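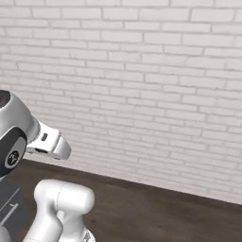
Session 3: Can it do the chores yet?

Okay, short answer: some of them, sometimes! I keep Novness (our simulated apartment) up on the screen for this one, with the white arm by the brick wall and nothing in its gripper, and we'll talk about what it would take to get from there to a tidy floor.

Before class, please read the Kurko handout, up to 18 pages (skim the math if you like). Then pick 2 chores, one from home and one from a shop floor, and write down every little step. Folding a towel gets long fast - mine filled a page and I still hadn't found the corners.

Notes are due 16th November.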